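We use cookies to remember your preferences and to see which pages are read most. Accept all | Manage settings

Call for Participants: Reading at Home with Grades K–2

Posted May 27, 2026 by Rukhsana Mughal

If you teach kindergarten, first grade or second grade, and you have ever wondered what becomes of the book bag once it leaves your classroom, we would love to have you with us this fall. Duvance is looking for 18 classroom teachers to join Pondulard, our family reading project, for a full semester of trying things out, comparing notes and (we hope) enjoying each other's company along the way.

Pondulard began as a small read-aloud club in a couple of schools and has grown to over 200 families. The idea is simple enough. Children take home a picture book and a short talk card, somebody at home reads with them, and the teacher picks up the conversation the next morning. What we want to learn more about is that last part, the picking up, and how it can feed into phonics, vocabulary and early writing without eating your whole literacy block.
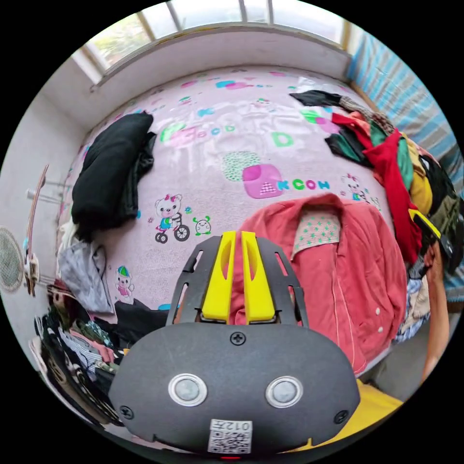 Bedtime is still the favorite reading spot for many of our families.

Teachers who join us will follow the program for 8 weeks with their own class. You will receive a full set of books, talk cards in English and Spanish, and access to Nornix, the online notebook where participants keep their weekly reflections. Please don't let the online part scare you off! If you can send an email with an attachment, you can use Nornix, and I am always glad to walk anyone through it over the phone.

We ask for one reflection a week (a paragraph or two is plenty), one group call every other week, and a willingness to tell us when an activity falls flat. Last year a second grade teacher wrote to say her students thought our rhyming cards were for babies, and she was right, so we rewrote the lot.

Each participant receives a $200 stipend, keeps the books, and gets a certificate for 20 hours of professional learning. Check with your district about whether the hours count toward renewal, as the rules differ from place to place.

You should be teaching your own class in the fall and have your principal's okay. Years of experience don't matter to us one bit. First-year teachers, reading specialists who share a room, and teachers in mixed-age classes are all very welcome.

To apply, send a short letter about your class and one book your students ask for again and again to Rukhsana Mughal at the Duvance office. Teachers who applied in April do not need to write again.

Related
Söderlund Summer Book Grants: How to Apply
Getting Started with Nornix
Talk Cards for Reluctant Readers
Part-Time Opening: Family Literacy Coordinator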